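July 28, 2021
By Jannik Schwerdtfeger

3. What people say they own, and what they own

I went into this part of the study thinking the questionnaire would do most of the work. We mailed it to 55 households in Billside in April, and the big question was simple enough: which clothes do you keep but hardly ever wear? People wrote back at length (one reply ran onto the back of a gas bill!) and I loved reading every one of them. But when I sat down with folks in their bedrooms and we went through the closets together, the lists didn't match the shelves very well.

Patterned clothes were the worst of it. People remembered plain things by color and forgot checks and stripes almost completely, or they filed them under something else — "weekend stuff," "the old ones," "pajamas, sort of." My coding sheet had one line for pants and no place at all for pattern, so I added 2 columns by hand and went back over the first interviews. It took forever and I'd do it again. Plaid turned out to be a handy test case, being hard to mix up with anything else once it's laid out flat (Figure 3).
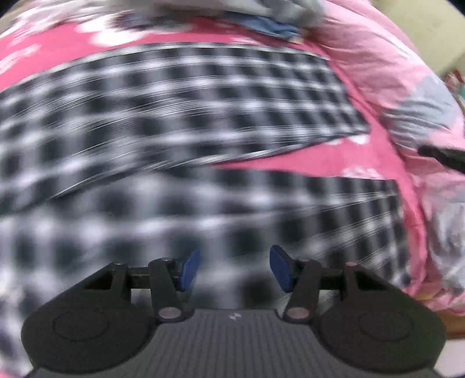 Figure 3. Plaid pants spread on a pink bedsheet.

Renato Gaete told me I was reading too much into the forgetting, and that people leave plaid off the list for the same reason they leave off socks: they never had to decide about it. I've gone back and forth on that. It fits the pajama answers nicely, but it doesn't fit the wool shirts, which people had chosen with care and still left out. I take up the shirts in Section 4, along with the replies from Resen, where the questionnaire went out with the pattern question already in it.

Last updated: July 28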